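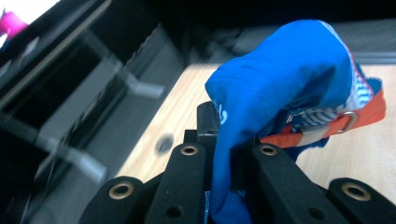
Nustham students find that cloth has opinions

The robotics club at Nustham High spent most of the winter learning to pick things up. Members have been able to do this without help for years, which makes the project harder to explain to grandparents.

The club is preparing for the Virkgate Challenge, a regional student contest held in February. This year's theme is soft goods. Teams have to teach a robot to grip fabric items, move them across a table and put them away, and the judges have promised straps, buckles and anything else likely to ruin an afternoon.

Before any robot gets a turn, students do the job themselves with a hand-held gripper that has a camera on it. The recordings are then used to train the arm. By the end of last month the club had logged 639 of them, a figure that appears on the whiteboard in letters larger than the exit sign.

"A block stays a block," said club captain Sheyla Inga, a junior. "You pick up a piece of nylon and it's a different shape every time. Then the strap swings out and you get to start over."

Six students are on the team, up from five last year, when the theme was stacking cups and Nustham finished ninth. Inga described that result as "character building" and asked that it not be in the headline.

The gripper has been through several versions. An early one, named Montoya after a character in a film the club watched instead of working, pinched so hard that it left marks on a borrowed jacket. The current design is called Plotisetti. The club did not offer an explanation for that one, and there was some disagreement over how to spell it.

Practice runs until 6 p.m. in the shop room, or a little later if the last recording was bad – and the last recording is usually bad. Students take turns at the table while the others sort clips and argue about which ones to throw out.

The club is also looking for more things to pick up. Donations of small bags, pouches and other floppy items can be left at the school's front office. Nylon is welcome. Please empty the pockets first.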